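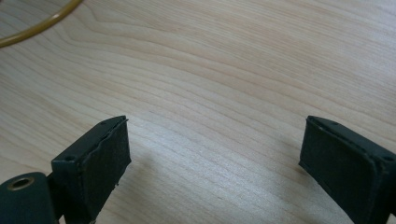
Ticket: Trelenetti Charity Walk, registration form
Opened by: Oddur Bergmann
Date: August 30, 2023
Status: Resolved

Problem: 41 walkers registered for the November event received no confirmation email. Donations posted normally.

Log:
Checked mail queue. Messages held, error 2 on each.
All 41 signed up under the Prumlow team page. Other teams not affected.
Team page had a blank reply-to address. Entered the walk office address and saved.
Released the queue. All 41 sent.
Test registration on the same page: confirmation received in 63 seconds.

Duplicate waiver PDF moved to its own ticket.

Contact the walk office | Back to top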